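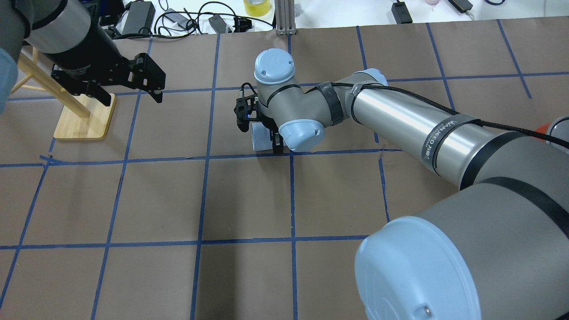
Unit 6: Sampling with a Grid

Read Unit 5 first. You will need the random number table from the back of the course pack.

A quadrat survey estimates how many plants grow in an area too large to count by hand. The area is divided into cells, a few cells are picked at random, and every plant in those cells is counted. The mean per cell is then multiplied by the total number of cells.

Cells must be chosen before anyone walks the site. Picking a cell on the spot tends to favor the greener ones.

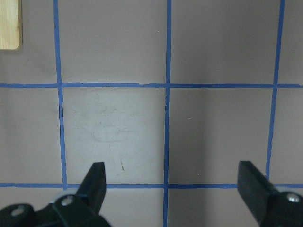
Fig. 6.1. Grid of blue tape on a flat surface.

Grid lines in the field are rarely straight. At the Olska meadow plot the string sagged and two rows came out narrow. If cells differ in size, divide each count by the measured area of its cell and work with density - plants per square meter - from then on.

Edge rule: a plant touching the top or left line is counted. A plant touching the bottom or right line is left out.

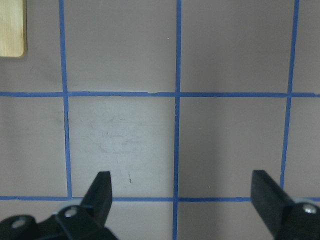

Fig. 6.2. Three lines one way, two the other.

Exercise. The Morris plot was surveyed in May using 7 cells. Find the mean and the standard error from Table 6, then repeat without the largest count. Show all steps.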